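Setting Up Your Season in Dondeo Race Manager
Section 3: Building a calendar and entering your drivers
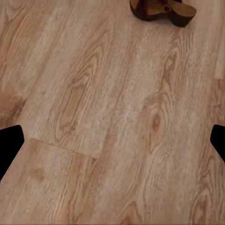
Wood-look floor with a dark brown buckled clog.

Welcome back! By now you should have the program installed and your league named, so we can get to the fun part, which is putting a whole racing season together. Take your time with it — a calendar is much easier to change before the first race than after.

1. Open the Season tab and choose New Calendar. You'll see a blank list with room for as many rounds as you like.

2. Click Add Round and pick a circuit. Two come ready to use, Pullness (the short one, with the tight hairpin) and Grarnine, and you can add your own later on.

3. Type the lap length in meters. Pullness is already filled in at 3,215, so please leave that one alone unless you've redrawn the track yourself.

4. Set the number of laps for each round, then click Save Round.

Note: A season needs at least three rounds before the Start button lights up. If yours stays gray, count your rounds first.

5. Go to the Drivers page and enter each driver's name, team and car number. Car numbers can be anything up to 181, and no two drivers may share one.

6. Choose a points table. The Sandhu table rewards steady finishers and suits a smaller league very nicely, while the Classic table gives a good deal more to the winner.

Caution: Changing the points table in mid-season recalculates every result you've entered so far, and it can't be undone. Save a copy of the season first, please!

7. Click Start Season. Your standings page will open with everybody on zero, in order of car number.

If you see message 154 at this point, one of your rounds has no lap count. Go back to step 4, fill in the missing number and click Start Season again.

Entering race results is covered in Section 4.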